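Teaching Your Staltus Two-Arm Kit to Wipe Up a Spill
by Paloma Pruitt

If you've had your Staltus kit for a week or two, you have probably done the block stacking lesson to death, and I don't blame you for wanting something closer to real housework. I spent most of a rainy Sunday on this one and enjoyed every minute (well, nearly every minute).

Before you power up, run the homing routine on both arms from the Birnberg control panel, and clear the table of anything you'd be sorry to see knocked over. Then set the speed limit to 5 for the first tries. It feels slow -- it is slow -- but you'll be glad of it when a fingertip comes down lower than you meant it to.

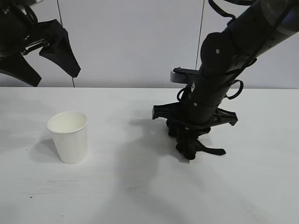 Start height is the setting I'd fuss over most, and the kit's manual gives it only a couple of lines on page 114. Lower the right arm by hand control until you're happy with the gap over the table, then save that pose as "ready low." Do this with a cup already standing on the table, and leave open space between it and the gripper, as I have with my plain white paper cup, so that the crossbar has room to swing when the wrist turns. Save the left arm's pose separately, with its fingers open and well up off the surface.

Next comes the part where you do the teaching. Open the Politis recorder, choose "new task," and guide the arms through the whole job yourself: pick up the cloth, carry it to the spill, press lightly, drag toward the front of the table, lift, and go back for another pass. Keep your movements smooth and don't hurry the lift. Record 6 good runs, moving the cloth a little each time, and throw out any run where you fumbled the grip. I kept a bad one in my first set and the arm learned my fumble beautifully!

For the puddle itself, a small splash of weak tea is plenty, and the color makes it much easier to tell what the cloth has missed.
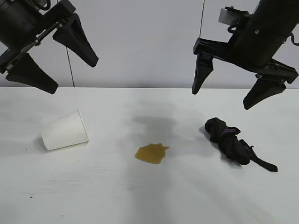 Do I need to buy the Brirkero soft fingertips for this task?
The standard fingers that come in the box will hold a folded or bunched cloth just fine. The soft tips are nice to have for thin napkins, so I'd wait until you get to those.

Once your runs are saved, press "train" and go make yourself some lunch. When you come back, put the arms in their saved poses, set out a fresh spill, and keep one hand near the stop button for the first playback. If the cloth drags short, go back and record two more runs with a longer stroke -- that fixed it for me.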